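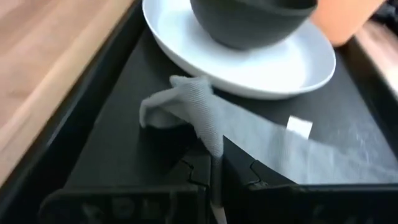
Por M. Szczepańska
Redatora de casa e cozinha

Tabuleiro preto Rellorik: quatro meses de uso na bancada

Comprei o tabuleiro da Rellorik em março, na loja online da Traltia, para substituir um de melamina que já estava empenado. Queria uma peça simples, preta, com rebordo alto, que pudesse ficar na bancada durante o dia e ir para a mesa à hora do jantar. Paguei o preço normal e não tive contacto com a marca.

O acabamento é mate por dentro. Numa bancada de madeira clara, como a minha, o preto destaca-se bastante, e quem prefere uma cozinha toda no mesmo tom talvez deva procurar outra cor. A mim agrada-me. A loiça branca fica bem em cima dele e uma taça cinzenta escura também, embora com menos contraste.

O rebordo é a parte mais bem resolvida. É inclinado e tem altura suficiente para segurar um prato que escorregue quando se vira uma esquina no corredor. Já me aconteceu com um prato raso e uma taça por cima, e não caiu nada. Em compensação, o tabuleiro não tem pegas recortadas. Pega-se pelo próprio rebordo, o que com as mãos molhadas exige algum cuidado.

Para o pequeno-almoço de uma pessoa sobra espaço: prato, taça e copo cabem sem se tocarem. Para duas pessoas já é preciso encostar as coisas. Costumo pôr a taça dentro do prato e deixar o objeto cor de laranja atrás, junto ao prato. Quatro taças de sopa cabem à justa, e com os talheres ao lado já não dá.

A limpeza tem duas faces. Migalhas e gotas de café saem com um pano húmido. A gordura dos dedos, porém, nota-se logo no interior mate e obriga a usar detergente. O fabricante diz que pode ir à máquina; o meu não cabe na vertical no cesto de baixo, por isso lavo-o à mão. O canto entre o fundo e o rebordo acumula farinha e açúcar, e uma escova pequena resolve.

Ao fim de quase 4 meses tem dois riscos finos, ambos feitos pelo pé de uma taça de grés arrastada sem cuidado. Só se veem com luz de lado. O fundo continua plano e não balança na bancada. Na madeira não deixou marcas.

Comparei-o com o modelo da Dridovitz, que tenho em casa da minha mãe. O da Dridovitz é mais leve e tem pegas, mas o rebordo é baixo e o verniz começou a levantar num dos lados. Para levar comida à cama ou ao sofá escolhia esse. Para ficar na bancada com a loiça em cima -- que é o que faço na maior parte dos dias -- fico com o da Rellorik.

A favor: rebordo alto, fundo estável, fácil de arrumar de pé ao lado do frigorífico.
Contra: sem pegas, mostra dedadas, só existe num tamanho.

Nota: 4 em 5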